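Lemerness desk mug, cork base, navy. Review after one semester

Writing this fast between classes so excuse the typos. I teach evening bookkeeping, 7 to whenever they stop asking me things, and I've been through a lot of mugs. Dropped two. One walked off. So in September I bought the Lemerness in navy and said I'd report back for the people in the staff group who asked. Uriel Cervantes mostly.

Short version: good mug. Buy it if you work at desks that aren't yours. Skip it if you want coffee hot an hour later.

What it is. Plain mug, dark navy, normal curved handle, and a band of cork round the bottom. Cork goes under as well as up the side a bit. No lid in the box. They sell one separately and I didn't bother. Holds 35 cl according to the sticker, so a decent coffee with room for milk. Not a soup mug. I tried soup.

The cork. Main reason to get it. Classroom desks are white and hard and every ceramic mug I've owned goes CLACK on them, right when someone is halfway through a sentence. This one just goes down. No ring left on the desk either, even when I've slopped some over the side. And it doesn't slide, though I haven't tried it on a real slope, only on the wobbly desk in the back row.

Handle. Three fingers for me, four if you have small hands. Jabari Simiyu has enormous hands and gets two in, and he still likes it enough that he's asked where I got it. The inside edge of the handle is smooth, no seam. My old Sundska had a seam, and after a long evening I had a groove in my finger.

Color. Navy hides coffee drips on the outside. Doesn't hide chalk or whiteboard dust, you'll see every fingerprint by the end of the night. Wipes off with a damp sponge, two seconds. 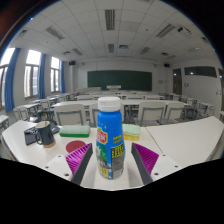 Can it go in the dishwasher? Lemerness says hand wash only, and I'd listen to them on account of the cork.

I know because Aigars Žukauskas put his through the staff room machine all of October. The mug part came out perfect. The cork went pale and started lifting on one side and he's glued it back with something that smells. Mine has been washed by hand every night and the band is still tight, a bit darker than when it was new, from coffee I guess. Don't leave it standing in the sink. Rinse, sponge, upside down on the rack, done. For the inside use the soft side of the sponge. I used the scratchy side once and there's a faint gray mark at the bottom that I now look at every day.

Heat. Meh. It's a mug. Walls are thicker than the Sundska but I timed it against that one with the same kettle and they were both lukewarm by the first break. If heat is your thing get a Flomex with the screw top and put up with the ugly shape. Steinar Bisgaard has the Flomex and his tea is still too hot to drink when we're packing up, so that's the other extreme.

Stirring is fine. Tall enough that a stir stick or a teaspoon stays put and leans on the rim without tipping out. I've had wide low mugs where the spoon jumps out and takes half the coffee with it. Not here.

Weight, heavier than it looks. In a bag with laptop and folders you'll notice. I stopped carrying mine home and keep it in the cupboard in the staff room with my initial on the cork in marker. The marker has survived about 500 washes if you believe me, ok fewer, but plenty.

Stuff I don't like. The sticker on the bottom would not come off. Soaked the edge, picked at it, picked at it again, and there's still a gummy patch which collects crumbs. Also the rim is a touch thick for tea. Coffee you don't notice. And the box it comes in is silly big for one mug, mine had enough paper in it to wrap a lamp.

I paid 8 more than the plain version without cork. Worth it to me for the noise alone. If you only ever drink at your own kitchen table, with a tablecloth, get the plain one and save the money.

Hegedűs does a similar one, taller, with the cork only underneath. Held it in the shop, didn't buy. Handle felt small and the cork was thin enough to pick off with a nail. Might be better now, teh one I saw was a display piece that everybody had been picking at.

Would buy again, yes. Would get the gray next time, for the dust. Uriel Gallegos, if you're reading, the mug on the second shelf with the K on it is mine.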